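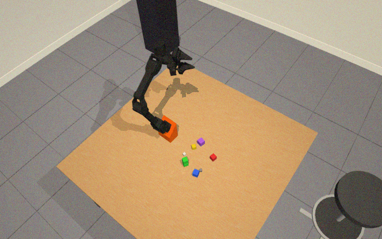 Notebook 3, p. 188

October, 7:40 am

Good morning in the shop! The Lurine plan is finally settled, 1482 square feet on the main floor, and Ronaldo Cabrera got the pantry wall moved over without losing the window (I really didn't think he'd manage it). The kitchen breathes now. You come in from the garage, drop your bags in the mudroom and you're straight at the fridge.

Upstairs I tried the laundry next to the main bedroom again, and I love it there, but the drain run gets long. Ask Backlund if they can go down through the linen closet wall instead.

Stair mockup at full size: 7 1/4 rise feels great, even carrying a box. Keep it.

Hokamero is the smaller sister plan, same stair, same roof pitch, so one truss drawing should nearly do for both!! Still need the porch depth. I want eight feet, Ronaldo says six.

Budget line for the Brulteo lot: 2000 for the extra grading, 700 for the second hose bib and the gas stub on the deck. Check whether the stub was already in the base price.

Next: redo the attic hatch, it lands on a joist.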